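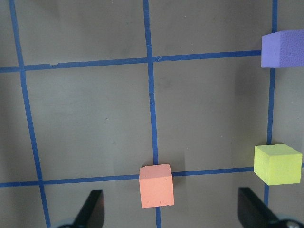

Who decides if an airliner may cross the sky of another country? The country below decides, and it can change its mind on the same day.

Most passengers never think of this. They see a thin line on the seat screen and suppose the plane takes the shortest way. But the line is the result of many permissions, and behind each permission there is some politics.

Take the small carrier Ulent, which flies between Prirkano and Matelside. For years its crews used a straight route over a neighbour's territory. In January the neighbour closed a part of its airspace after a quarrel about a border post, and the notice came 10 hours before it took effect. Ulent had 2 choices, to cancel or to go around. It went around. The detour added 300 kilometres to each flight, and the fuel bill grew with it.

The rules are old. A state has full sovereignty over the air above its land and its territorial waters, and over the open sea this right ends. Many governments let foreign airlines pass without landing, but they may ask for fees and for a flight plan, and they may refuse when they see a danger to security. What is a danger, each capital judges for itself.

At the consultancy Nowicki, where I spent one morning this spring, the staff watch such notices from all regions and advise the airlines. A big part of the work is reading between the lines. A closure "for exercises" can mean exercises. It can also mean that a foreign minister was offended.

The costs do not fall equally. A large airline can share them over 1,000 flights. A small one must raise the fare, or leave the route to somebody richer. Ulent still flies to Matelside, by the long way, and the talks about the border post are planned to start again after winter.

Last updated: October 28, 2021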